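Subject: Re: [straightaway] Does the rail really matter at Prukberg?

Hello everybody,

I have been meaning to answer the question about post positions for days, and every time I sat down to it somebody in this house wanted supper or the dog wanted out. So please forgive the delay, and forgive the length too. Those of you who have been on this list for a while know I can't say good morning in under a page.

First, the meet itself, in case anyone missed it. Prukberg opened in December with short fields and heavy coats, and it has been filling up nicely ever since. The quarter horse cards are back to looking like proper cards. I drove over from Bata twice last month and both times the stands were fuller than I've seen them in years, with plenty of young people leaning on the paddock fence and asking perfectly good questions about why this one wears blinkers and that one has a shadow roll. I must have talked to a dozen strangers. My husband went and got coffee and came back and I was still talking!

I keep a notebook, as some of you know. It's a plain school notebook with a coffee ring on the front, and I write down every 400-yard race I watch at Prukberg: the gate the winner came from, whether he broke clean, which part of the track he ended up on, and what the wind was doing to the flags by the tote board. I started it because I was tired of hearing the same thing from the same bench every afternoon, that you can't win from the one hole, that you might as well tear up your ticket. I believed it myself for a long time. I tore up a few of those tickets in my heart before the gate even opened.

The notebook now has 44 races in it. I know that is a small pile and I wouldn't build a house on it. But it's a good deal more than the bench has, and it has made me think differently about where a horse starts and what we ought to be looking at in the two minutes before they load.

What I have noticed most is how often the rail horse gets beaten by his neighbor and not by the ground. A youngster in the one hole has company on one side only. If the horse in the two comes out crooked and leans in, he has nowhere to go, and in a race that short there isn't time to get straightened out and find your stride a second time. So the chart says the rail ran poorly and everybody nods, when what I wrote in my notebook is "bumped hard, first jump." That's a different sort of trouble, and you can sometimes see it coming if you know which horses on the card like to drift left.

There's a gray gelding named Dixit who taught me this. I'm very fond of him, and I'll admit right off that I'm not fair about him. He has made 17 starts and he leans in like an old man looking for his chair. Put him in the two and I won't touch the horse inside him, no matter how pretty the works are. Put him on the outside and he has all the room in the world to be silly in, and usually he gets it out of his system by the halfway point and finishes up looking quite respectable.

Then there's the footing, and I do want to be careful what I say there. I'm a grandmother with a notebook and I've never driven a harrow in my life. After a couple of days of rain the inside path at Prukberg looks darker and heavier to me, and on those days my notes do lean toward the middle of the gate. On dry days I can't find any difference worth betting on, and I have tried, with a ruler and three colors of pencil. 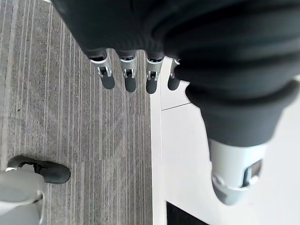
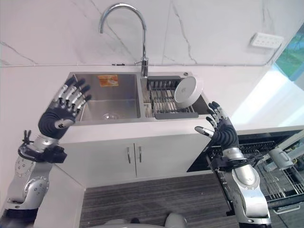
A list member wrote on 02/05/2026:

> Hi all. New here, and I hope it's all right to jump straight in with a question. I've followed thoroughbreds most of my life and only started going to the quarter horse races at Prukberg this winter, so I'm having to unlearn a lot.
>
> Everyone I stand next to tells me to throw out the rail horse. They say it as if it were the law. With thoroughbreds going two turns I understand what the post does, it's all about how much ground you save or lose. But there's no turn in these races. They all run the same distance in a straight line. So why would the inside be so bad?
>
> I had a few dollars on Pralader last time out. He drew the one, went off at a long price, got left a step at the break and finished fifth. The man beside me said "told you so" and I didn't know enough to argue. Was it the post? Or is he just slow out of the gate? He ran third from the five hole before that, and he wasn't exactly quick away that day either.
>
> Second question, if I'm allowed two. The entries come out 48 hours ahead, and I never know what to do with them. With thoroughbreds I'd be drawing up who wants the lead and who'll sit back. Is there any point doing that for a race that's over before I've found my horse in the binoculars?
>
> Thanks for having me. I've been reading the old messages and enjoying them very much.

Welcome, welcome, and of course you're allowed two questions. We've had people ask nine.

On Pralader, I went back to my notes, and I have him down in both of those races. In the one you bet on, I wrote that he was standing with his head turned when the doors opened, looking off toward the infield. The horse in the two broke straight as a string and never came near him. So I'd say the man beside you was right about the result and hadn't a leg to stand on about the reason. In the earlier race, from the five, I have "flat-footed, good middle, good finish." Put those two together and you have a horse who's a bit dreamy in the gate and runs on nicely once somebody wakes him up. I'd like him a great deal more with a little extra distance, and I'd like him late in the loading order so he isn't standing in there with time to admire the view.

That's something I'd suggest you start watching, by the way. Bring your glasses down to the gate while they load and leave them there. Don't look at the odds, don't look at your program, just watch how each one stands. The good gate horses go in and settle with their weight back. The ones who fuss and swing their hindquarters sometimes get lucky, and I have cashed a ticket or two on a terrible fusser, but over a season I'd much prefer the quiet ones. You'll miss the last click of the tote board. You won't mind.

As for the entries, yes, I do sit down with them, and I think it's the nicest part of the whole business. You're right that there's no pace to draw up in the way you're used to. What I do is lay out the gate on a sheet of paper, one box for each horse, and put a little arrow in each box for the way he tends to go when he leaves. Left, right or straight. For the ones I've never seen I put a question mark. Then I just look at it for a while. If there are two arrows pointing at each other, I circle the spot and keep my money away from both of them. If a straight horse has a straight horse on either side of him, he gets a star. Stars don't win every time, heaven knows, but they tend to run their race, and when they lose I don't feel robbed.

The other thing to read is the comment line at the end of each past performance. I skipped those for years and went straight to the speed figures. "Bobbled start," "squeezed," "drifted in late," those few words are worth more to me over a short distance than any number. A horse who got squeezed and only lost by a length may be the best one in the field today, and the price won't always tell you so.

One more thing on the rail, and then I'll let you all go. If the whole stand believes the one hole is poison, the horse in the one hole goes off at better odds than he should. I don't go looking for those horses on purpose. But when a good straight breaker draws inside on a dry day, with a nice honest neighbor in the two, I have learned to stop sighing about it and go to the window. I had one like that on my last trip over and he paid for the gas and a piece of pie each, with enough left over for me to lose on the nightcap.

If anyone else on the list keeps notes on the shorter races, I'd love to compare, especially on wet days. I only have seven of those in the notebook and I don't trust them. I'd also be glad to hear from anyone who has watched Dixit from the far side of the track. My husband says he leans in both directions and I only remember the left, and it has become a bit of a sore subject at breakfast.

I'll be over at Prukberg again when the weather clears, most likely at the fence near the end of the paddock closest to the coffee stand. Green hat, notebook, talking. Do come and say hello, and bring your program so we can draw the arrows on it together.

Warm wishes from Bata to all of you, and scratch a nose for me if one's offered.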